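# Isa (toy robot)

**Isa** is a small walking toy robot sold by Callex, a hobby electronics company from Estholm. I've owned one for years and I've kept this entry going for almost as long, so you'll have to put up with a few opinions mixed in with the facts. It stands a bit taller than a soda can, runs on rechargeable cells, and takes its orders from a remote, from a string of saved moves, or from whistles. Yes, whistles! I'll get to those.

## Background

Callex started out making servo testers and battery chargers for people who fly model planes. The robot was the idea of Reto Zwahlen, who had joined to work on chargers and kept bringing a pair of walking legs to work in a shoebox. There was no body at first, just hips, knees and a battery taped across the top. The company newsletter once printed a drawing of it, and I think it looked better that way, but I can see why a store wouldn't want it on a shelf.

The first run was 674 robots, sold by mail order with a printed manual and a tiny screwdriver. They cost $119 each, batteries not included, and the charger was extra (a Callex charger, naturally). Those early ones are easy to spot because the name is molded into the back plate. Later ones have a sticker that peels off if you so much as breathe on it. 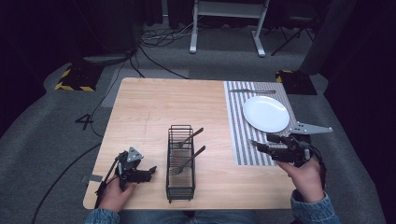 Sales picked up when a second batch reached ordinary toy stores, and that's how I got mine. I'd gone in for a birthday card and came home with a robot and no card.

## Movement and controls

Isa walks with a shuffle, leaning its whole body over one foot before it lifts the other. It's slow on carpet and very happy on linoleum. It can also bow, wave, kick a ping-pong ball, and get up by itself after falling forward. Falling backward is another matter – on the older firmware it just lies there pedaling until you rescue it.

There are three ways to run it:

- **Remote mode.** Two sticks and a row of buttons. The left stick walks, the right one handles the arms, and the buttons play ready-made moves.
- **Sequence mode.** You press moves in order, hit save, and Isa plays them back. The memory survives a battery change, although my manual says it doesn't.
- **Whistle mode.** A little microphone in the chest listens for short and long notes. One short means walk, one long means stop, and the combinations after that are a whole language which I've never fully learned.

Whistle mode is what people remember. It's also what makes the robot march off when a kettle boils, and there are some very funny stories about parrots on the owners' board. I can't vouch for the parrots, but the kettle has happened in my kitchen. 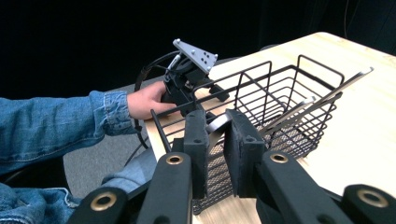
*Hand-held gripper at the rim of a wire basket.*

## The Mägi update

Mägi was the name Callex gave to its big firmware update, and owners now use it for any robot that has it installed. "Is yours a Mägi?" is a perfectly normal question at a meetup. It smoothed out the walk, added the backward get-up, and let you join saved sequences end to end. It also broke the wave. Before the update Isa waved like it was pleased to see you, and afterward it looks more like somebody hailing a cab. I went back to the old firmware for a while because of it – silly, I know – and then missed the better walk and switched again.

Installing it takes a cable that plugs in behind the battery door. The cable was never sold in stores, so most people borrowed one or soldered their own from a diagram in the newsletter. If you make one, check the two outer pins before you connect anything. They're swapped in the printed diagram, and the correction ran in the next issue in very small type.

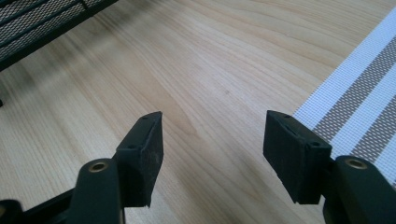
Page last changed: February, 9:40 p.m.

## Common faults

The ankle gears are the weak spot. They're nylon, and when a tooth goes you'll hear a click on every second step and the robot will start drifting to the left or right. Replacement sets turn up secondhand, usually pulled from robots with dead boards. The hip servos last much longer, and I'm still on my original ones.

Battery contacts get dull after a long time in storage. A pencil eraser fixes that in a minute. If the eyes light up but nothing moves, look at the slide switch under the left arm first, as it's easily knocked to the charging position when you pick the robot up.

## Later models

Callex showed an Isa 2 with hands that opened and closed, but it was never sold. I've seen the leaflet and that's as far as I got. The plain Isa stayed in the catalog until the company went back to chargers, and the last ones shipped with the Mägi firmware already loaded and, finally, the cable in the box.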